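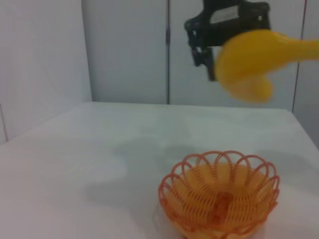
Sofia Stergiou

To: Polyxeni Andreadis, Voltura workplace grants
Re: Vutudo project at Makris Housewares, Buvdale, second progress report
Apr 14, 2026

Hi Polyxeni,

Thanks for giving me the extra few days on this one! We had the stock move right on top of the reporting date and I would have been writing to you from the floor of the loading dock. You asked for fewer charts and more about the people this time, and that suits me fine, so I'm going to go through the last quarter pretty much the way I'd tell it to you over coffee.

Quick recap for whoever else at Voltura reads this. The grant pays for one robot arm and the hours our returns crew spend working out what it should and shouldn't do. Returns is where every mixed-up box of kitchen and tabletop goods comes back to us from the stores, and somebody has to pick each thing up, look at it, and put it where it belongs. It's a job that's hard on wrists and shoulders and it's the job new hires quit. The crew gave the project its name (Vutudo was the winning entry on a whiteboard, please don't ask me what the losing ones were).

Where we are with the arm

It's on baskets now! Last report we were still doing flat trays, and a tray is about as forgiving as it gets. The orange wire basket on the white table is the one the crew picked for this stage, and they picked it on purpose for being annoying. The rim is all loops, so there's plenty for a corner or a handle to snag on, and the floor of it has that knot in the middle where the wires come together, so things don't sit flat. Their thinking was that if the arm can be trusted around that basket, the plain bins downstairs will be easy. I was for starting with the plain bins. I was outvoted, and I've come around.

We're running it on smooth plastic pieces first, like the yellow one the gripper has over the basket. Slick plastic was the thing it dropped most in the early weeks. We did a set of 200 pick-and-place tries on plastic before the stock move and the arm got 3 wrong, all of them grabs where the piece twisted in the jaws and had to be set down again. Then we changed the approach angle and ran a longer set, 304 tries, and I don't have the final tally checked yet, so I'd rather send it to you separately than give you something I have to take back. My gut says better. You didn't fund my gut, I know.

Speed is the honest sore spot. The arm is slower than any person on the crew, even on their first morning. We've stopped treating that as the number to chase, and I'd like to talk with you about changing how it's worded in the grant goals. What it's good at is doing the same boring reach over and over during the stretch after lunch when everyone's shoulders start to complain.

What it's changed for the crew

The biggest thing is rotation. Each person used to stay at one sorting table for a whole shift. Now we swap every 30 minutes, and one of the stops in the rotation is looking after the arm: loading the table, watching the placements, clearing anything it fumbles and writing down what happened. People like that stop. It's a chair and a clipboard, for one thing, but they also like being the one who decides. If a placement looks wrong they can pause it, and they don't have to call me over or explain themselves first. We put that in writing in our first month and I'd recommend it to any of your other grantees.

The log has turned into the best thing we've made so far. I had designed a very tidy form with boxes to tick. It lasted maybe a week before folks were writing up the margins, so now it's a plain notebook, and half of our changes to the setup have come out of it. One entry just says "grabs like it's scared of it," and that led us to look at the closing force, which was in fact set too low. Another complained about the way shadows fall on the table in the late afternoon when you're trying to see if something has landed straight. We've moved the overhead lights since then, and the light comes down soft and even now, much easier on the eyes.

Not everybody is happy and I'd be giving you a rosy picture if I left that out. Two of our longest-serving sorters told me flat out they think this ends with fewer jobs. I can't promise what Makris will decide years from now, and I said so. What I could do was go upstairs and ask for the commitment we have for the length of the grant, that no hours get cut in returns on account of the arm, to be posted on the break room wall with a signature on it. It's up. One of the two has since put in for the setup training, and the other still thinks I'm naive, and we get along fine.

The other gripe is noise, or a certain kind of it. The arm isn't loud, but it makes a little chirp each time it goes home, and if you're at the next table for a full rotation it gets in your head. We've asked the supplier if the chirp can be turned off. No answer yet. For now that table has been turned to face the other way, and it helps some.

Money

We're under on equipment and over on people time, and I think that's the right way around for this project, but I do need your okay to move funds between the two lines. The spreadsheet is attached with the lines marked. The overage is nearly all paid practice time, meaning crew members learning to set up and restart the arm while someone else covers their table. I'd fight for that one if I had to. When only I knew how to restart it, every hiccup meant six people standing around waiting for me to get off the phone.

What's next

More plastic, then mixed materials in the same basket, then the plain bins. Glass stays with people for the whole grant period; the crew asked for that and I agree with them. We'd like to have the arm working in the regular returns area by July, with the rotation kept just as it is. The thing most likely to slow us down is floor space, as the stock move has left pallets exactly where our table is supposed to go, and I've been sending increasingly cheerful emails about it.

Three things I need from you, then: the okay on moving funds, a time to talk about the speed goal, and a yes or no on whether the crew can present at your grantee day in place of me. They've already started arguing over who gets to bring the notebook.

Come see us if you're out this way! Wear flat shoes, the dock floor is still a mess.

Warmly,
Sofia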